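Grurkum Bench Cell: Planning and Set-up Guide

Section 2. Planning and budgeting before you order

Read this section before you fill in the order form. It covers what to measure, what to put in the budget and which parts you can buy locally. Section 3 deals with unpacking and fixing the arm.

The section is written for the person who holds the budget. If someone else will run the cell day to day, go through steps 4 to 9 together.

2.1 Decide what the cell will handle

1. Write a list of the objects the arm will pick up in the first three months. Give the width, height and material of each one.

2. Mark any object that has to be hung up, stood on end or turned over. These need more clearance above the table than objects which are only slid or lifted.

3. Mark any object that is see-through, shiny or very thin. The standard camera may need extra lighting for these. See 2.5.

Note: Do not order grippers from a general list of "household items". The standard fingers and the wide fingers are priced separately, and opened finger sets can't be returned.

2.2 Measure the room

4. Measure the floor space, the door and any lift the crates must pass through. The table top is delivered in one piece.

5. Check the power supply. The cell needs two earthed sockets on the same wall, for the controller and the computer. Keep them clear of the side where the operator stands.

6. Leave room behind the table for cables and the controller. You should be able to reach the connectors without leaning over the work surface.

7. Check the table will not share a floor panel with a press, compressor or washing machine. Vibration shows up as missed grasps and is hard to trace later.

Caution: The table must be level and must not rock. Do not fit castors, even locking ones.

2.3 Plan the work surface

8. Choose a matt covering. Brown paper on a roll is cheap, gives little glare and can be changed when it wrinkles or tears. Rubber matting lasts longer but drags on light objects such as plastic cups.

9. Divide the surface with masking tape before you settle on the table size. Use a colour that stands out clearly from the covering. Put the real objects into the cells and look at how much bare surface is left between them. Racks and trays take up more room than their outlines suggest, and the arm needs space to come in from the side. 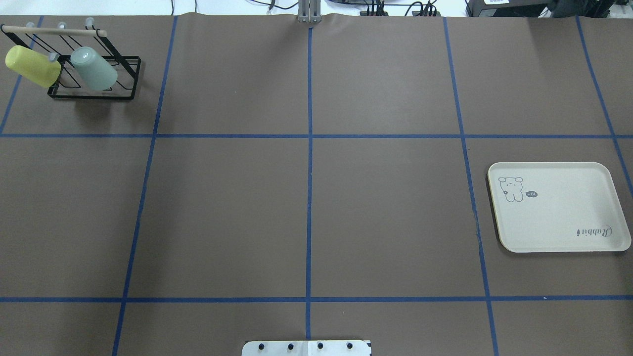
10. If two large objects can't be placed a full cell apart, order the larger table. Adding an extension later costs more than the difference in price, and the arm has to be calibrated again.

11. Keep a drawing of the layout with the order papers. The installer will ask for it.

Note: Tape and paper are consumables. Put them in the running costs and not in the purchase price. Cladeck does not supply them.

2.4 Build the budget

Use four headings. Most requests that come back for correction have left out the third or the fourth.

Heading A. Equipment. The arm, column, mounting plate, controller, camera and one set of fingers. These are quoted as a single package and can't be split.

Heading B. Table and fixings. The table may be bought from Cladeck or made locally to the drawing in Appendix 2. The fixing kit is 1547 kroner and must be ordered with the package in either case. Do not replace the bolts supplied with ones from stock.

Heading C. Installation and training. One visit is included. A second visit is charged at 3000 kroner plus travel. Plan for the second visit if more than one shift will use the cell, as operators on different shifts can seldom all attend the first.

Heading D. Running costs for 18 months. Allow for replacement finger pads, cables, surface covering, tape and the objects themselves. Cups crack and trays get scratched, so buy spares of the same make at the start. A different cup with a thicker rim may need new settings.

Caution: Do not move money from Heading D to pay for a larger camera. A cell without spare finger pads has to stop when the first pair wears through.

2.5 Options to leave until later

The following can be added after installation at the same price and should not hold up the first order:

Side lighting bar
Wide fingers
Second camera
Foot switch

The following can't be added later without returning the arm:

Long reach column
Sealed joints for damp rooms

If you are not sure about the sealed joints, ask for a site check. At the Brudska workshop the arm was ordered without them and then placed next to a sink. It had to go back, and the work stopped while the joints were changed.

2.6 Delivery and dates

12. Send the order before the end of September if you want installation in the same calendar year.

13. Name one person to receive the crates. Deliveries are made before 11.00 and the driver will not carry the crates upstairs.

14. Do not open the arm crate until the table is in place and level. The warranty on the arm starts when the seal is broken.

2.7 Who to contact

Quotes and changes to an order: Margit Rustad
Table drawings and site checks: Davoud Shojaei
Training visits: Setareh Rezaei
Spare parts: Niloufar Azimi

Quote your order number in all messages. If you have no order number yet, use the name of the site.

2.8 Before you sign

Check that you have:

the object list from 2.1
the room measurements and the position of the sockets
the layout drawing
figures under all four budget headings
the name of the person receiving the crates

Send copies with the order form and keep the originals on site. Orders that arrive without a layout drawing are put on hold until it is received.

Continue to Section 3, Unpacking and fixing the arm.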